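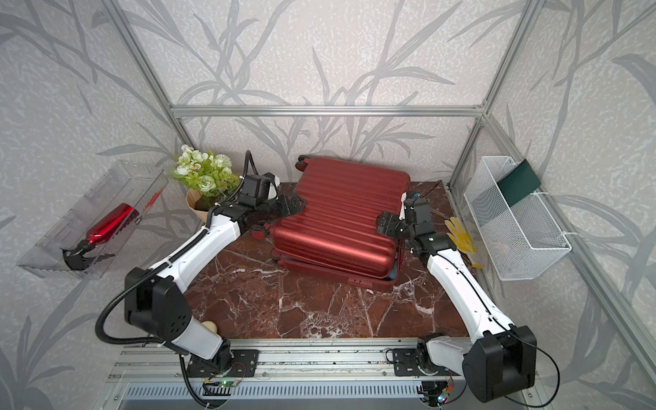

Valise rigide Skolholm, rouge brillant

Réf. 694 – 49 litres – 70 €

Encore une coque brillante. Chez Gilier, on en a déjà vendu quelques-unes, et on sait comment elles finissent : splendides en vitrine, moins fières au troisième tapis à bagages. On a quand même pris celle-ci au catalogue, avec des réserves que voici.

La coque
Rouge franc, finition lustrée, nervures horizontales. Skolholm parle de « rigidité renforcée ». Peut-être. Les nervures cachent surtout assez bien les petites rayures, ce que le brillant, lui, ne fait pas. Si vous tenez à une valise impeccable au bout d'un an, prenez une housse ou une coque mate.

L'intérieur
Doublure bleu clair. Le contraste avec le rouge se remarque dès qu'on soulève un peu le couvercle, on aime ou pas. Le bleu clair est salissant : chaussures dans un sac, trousse de toilette bien fermée.

Les roulettes
Noires, pivotantes. Sur le carrelage d'un aéroport, toutes les valises roulent bien, donc cet argument ne nous impressionne guère. Sur des pavés, on attend de voir. Demandez au vendeur si les roulettes se remplacent séparément ; la documentation du fabricant n'en dit rien.

La contenance
Les 49 litres annoncés sont ceux de la marque. Pour un week-end prolongé, cela suffit. Pour « dix jours sans compromis », comme l'écrit la brochure, il faudra nous expliquer comment.

Face à la concurrence
L'Andlow coûte 17 € de plus et sa coque est mate. La Tsolakis est moins chère, mais sa poignée télescopique a du jeu dès le premier jour. Entre les trois, Perihan Dursun, au rayon bagages, garde une préférence pour l'Andlow. Ekrem Saraç défend la Skolholm, surtout pour sa couleur, facile à repérer à l'arrivée.

Conseil d'usage
Posez-la à plat sur le dos pour la remplir et ne forcez pas sur le couvercle. S'il reste entrouvert, retirez un pull.

Retrait en magasin à partir du samedi 15 février. Retour accepté si la valise n'a pas voyagé.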